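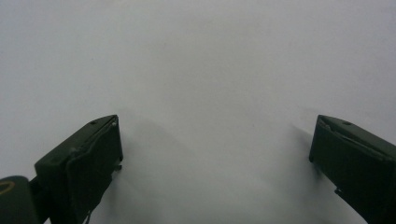

Both fingers open, pale surface behind. A view like this is the hard case for the tracker.

Drimo, reviewed after one season of use
December — by Kevser Eren

I have been working with Drimo since the end of summer, and colleagues keep asking me if they should install it too. My answer became long, so I write it down.

Drimo is made by Oruvis. It takes the video from hand-held grippers, works out where each gripper was and how far its fingers were open, puts the left and the right hand on one common clock, and exports the result for training. It doesn't control a robot. If you want a planner, you must look elsewhere; we use Saraç for this and the two programs exchange files without much trouble.

Before Drimo we had our own scripts, written mostly by Erhan Gündoğdu. They were good scripts, but only Erhan could repair them, and he has other work.

Installing

The installation took me one morning. The manual is clear until the chapter on calibration, where two steps are printed in the wrong order: you are asked to load the lens file before the program has made one. Do the second step first and everything goes well. I reported this in the first week and it is still not corrected.

You need a computer with a proper graphics card. On my office machine it ran, but a clip of one minute needed the time of a coffee, and not a small coffee.

Tracking

For this chapter I used 979 clips from 13 sessions. Most of them were processed without any help from me. The program marked 362 clips with a yellow flag, which means "please look at the path". I looked at all of them. Many were fine, and I would like a way to make the flag less nervous, but I prefer a nervous program to one which is silent.

The flags have a pattern. When the wrist camera sees only a smooth white surface and the two green fingers, the tracker has almost nothing to hold. The fingers move together with the camera, so their corners are of no use for finding the position, and Drimo masks them correctly. What remains is white. In these moments the estimated path begins to slide to one side, slowly, and then jumps back when some edge comes into view again. There is an option called "hold on motion sensor" which makes the slide smaller. It should be switched on by default, in my opinion.

The finger opening is measured much better than the position. I checked it by hand against a ruler for wide, half and closed, and I was satisfied each time. Small scratches on the fingers didn't disturb it.

Two hands together

Work with two grippers is the reason we bought the licence. One gripper may lie low on the foam board while the other goes to the front of a box, and the training data is worthless if the two clocks don't agree. Drimo shows both hands on one timeline, with the head view over them, and you can pull one track against the other with the mouse.

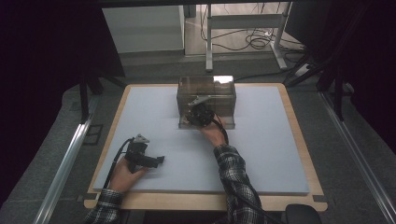

Photo: Kevser Eren

A see-through box like the smoke-tinted one on our board is difficult for the object module. It finds the bright reflection on the corner and believes that this is the object. When the head moves, the reflection moves also, and the box seems to walk over the board. I had to draw the outline by hand in the first picture of each clip, and after that it was followed acceptably. For solid objects I never had to do this.

The timeline itself is pleasant. I can cut a clip, name the parts ("reach", "touch", "leave") and copy the names to the next clip. Undo works as far back as you want — our old scripts had no undo at all.

Export

The export writes one folder for each clip, with a text file which a person can read. I exported 2641 parts at one time and the program didn't stop. But the progress bar stays at the same place for a long time and then is suddenly full, so one doesn't know if one should wait or go home.

The field names are fixed. Gallthorpe, whose training code we use, wants other names, and so we needed a small converter. Erhan wrote it in an afternoon.

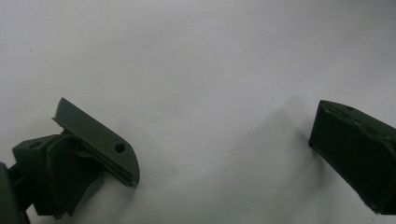

Would I buy it again?

Yes, with two conditions. First, put something with texture into your workspace if your task allows it. A printed mat is enough. Second, don't trust the object module with transparent things until you have checked the clips yourself.

I like: the common clock, the undo, the measuring of the finger opening.
I don't like: the calibration chapter, the progress bar, the fixed field names.

Support answers in English, normally by the next morning, and politely. I asked them if a plain background will be handled better in the next version. They wrote that it is on the list, but they gave no date.

Contact: Kevser Eren, via the form | © Kevser Eren, all rights reserved | Back to top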